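Recording your first teleoperated demonstrations in the kitchen scene

This page picks up where the Furnard install guide leaves off, so I'll assume the simulator opens and your headset is paired. Take your time with it. My own first evening went almost entirely on getting the hands to stop drifting, and I still came away happy.

Start Brurken before you start the simulator. Hold your arms out in front of you, elbows a little bent, and keep still while it matches your wrists to the robot's. It wants 3 seconds of quiet – if you fidget, it simply begins again. Then open and close each hand slowly until the fingers on screen keep pace with yours.

Now load the countertop layout and spend a few minutes just moving around in it. Don't record yet! Reach toward the plate, back away, drift over the cutting board, and get a feel for how far your real arm has to travel.
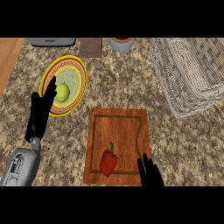 When you're comfortable, choose one small task and stick with it. I like moving the apple from the plate to the basket, using the left hand only and parking the right one out of the way. Press record, pause for a breath, and reach in with your fingers open. Close them gently, lift higher than you think you need to, and carry the apple across at an easy, even pace. Let go, draw your hand back, and only then press stop.

If you fumble, throw the take out and go again. A wobbly grasp that you rescue at the last moment may feel like a triumph, but the robot will happily learn the wobble too – ask me how I know.

Aim for 15 clean takes before you touch any settings. Change the starting position of the apple a little each time, and let your path vary the way it naturally would. Save the set under a name you'll recognize in October, then play a few takes back at half speed and watch the fingertips closely as they open.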